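The Well at Tredovbridge

Gemma Marchetti did not believe in the well, and she had come on the slow bus to say so.

"Six pounds," said the woman at the gate.

"To look at a hole?"

"To ask it something. Looking's free, but you can't see much from here."

Gemma paid. She wanted the receipt more than anything. Her aunt had given these people 600 pounds since December, a bit at a time, and come home each week with a new piece of advice. Sell the piano. Don't trust the dentist. The piano had gone to a man in Clonness for next to nothing, and Gemma had a fair idea whose cousin he was.

The woman wrote out the receipt in a round schoolgirl hand. Zsófia Deák, it said at the bottom, Keeper.

"Keeper of what?"

"The well. And the car park."

They went up through wet nettles. Gemma looked for wires. She looked for a pipe, a speaker, a boy crouched behind the wall. There was a wall, and she walked all the way round it, and there was only a sheep on the other side.

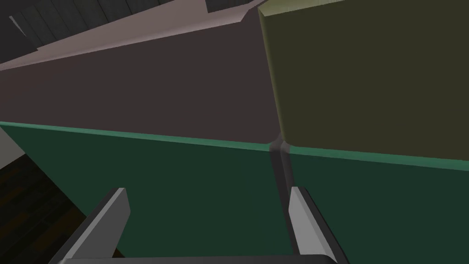

"People generally kneel," said Zsófia.

"I'll stand."

"It can't hear you as well if you stand."

"Then it's not much of a well, is it?"

She leaned over. It smelled of pennies. She had worked out her question on the bus, something only she could know the answer to, and now that she was there it seemed a bit mean, like tripping up a child. She asked it anyway.

"What did I bury under the plum tree when I was nine?"

They waited. Somewhere down the hill a van was trying to turn round.

"Well?" said Gemma.

"It doesn't do it out loud. You go home and you find you know."

"But I know already. I buried it."

"There you are, then," said Zsófia, and started back down the path.

Gemma stayed a minute longer, to be fair to it. She thought about the tin, and the biscuit crumbs still in the corners. She had always said it was a tin. On the bus she got out the receipt to check the sum, and tried to remember what had been in it.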